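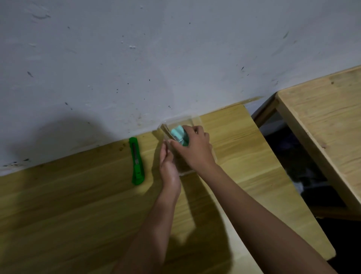 Rajeshwari Bangera
Contributing Writer, Home and Money

Features > Home and Money > Storage

The Price of Putting Things in Boxes

The first thing Brander wants from a new customer is a confession. The home organizing company's intake form asks how often you buy something you already own, how often you are late because you can't find your keys, and whether you have ever felt "shame" opening a closet in front of a guest. There is no box for "no, I just want a shelf."

I filled it out in March at my kitchen counter in Testa, lied a little in the company's favor, and got back a score of 34. The scale went up to 100. What 100 would look like, the consultant on the phone couldn't say. She could say that a score like mine usually called for the whole-home plan, which starts at $3,000 and does not include the containers.

The containers are where I got interested. Brander recommends a line called Greline, clear boxes with lids, sold in sizes that stack only with other Greline boxes. The quote for my apartment listed $851 worth of them. I have four closets and a pantry the width of a door. When I asked whether I could use the shoeboxes I had, I was told that opaque storage "hides the problem." Clear storage, I suppose, puts it on display.

I don't doubt that people feel better in a tidy room. I do. What I doubt is the arithmetic. The pitch is that disorder costs you money, and that a system pays for itself in the cans of tomatoes you won't buy twice. Brander's brochure puts the yearly savings for a typical household at $1,000. I asked where the number came from. The company sent me a second brochure.

So I tried it with my own receipts. Over six months I found two jars of cumin, a phone charger, a pack of batteries and a late fee on a library book. Double it for the year, be generous, throw in the tomatoes, and I am still well short of paying for the lids.

Rodrigo Pacheco spent five years as an organizer, part of that time on contract for Brander, before he quit to do estate cleanouts in Futetmont. He is less bitter about the business than I expected, and less impressed by it.

"The first visit is always good," he told me. "You take nine bags to the thrift store and the person cries and hugs you. That part is real. Then you have to sell them something, so you sell them boxes."

And the second visit?

"The boxes are full, and there's stuff on top of the boxes."

His view is that most of the benefit comes from the bags going out the door, a service that costs nothing if you have a friend with a car. The buying comes afterward and mostly undoes it. At the cleanouts, he says, he keeps coming across storage that was never used, sometimes with the price stickers still on. He gives it away. There isn't much of a resale market for a lid that fits one brand.

Brander disputes this. In a written reply, the company said that its customers report "lasting change" and that containers are "a tool for habits, never a substitute." It declined to say how many customers come back within a year for a second round, which seems to me the only number worth having. A gym would at least know who was still swiping in.

There is a fair case on the other side. A woman in my building hired an organizer after her mother moved in, and the two of them now share a kitchen without fighting over it. She paid for three hours, one time. She labeled the shelves with masking tape, in two languages, and bought nothing. She'd do it again, she said, though she doesn't see why she would need to.

That sounds to me like good value, and it also sounds like a terrible business. A company can't grow much on customers who get what they came for in an afternoon. It needs the quiz, the score, the matching sizes and the yearly "refresh," which Brander began offering this fall at a price it will only give by phone.

I turned down the whole-home plan. I did take four bags of clothes to the thrift store, and I moved the cumin to the front of the shelf, both jars. The consultant has called twice since then. On the second call she offered to waive the fee for retaking the quiz. I hadn't known there was a fee.

November 7, 2019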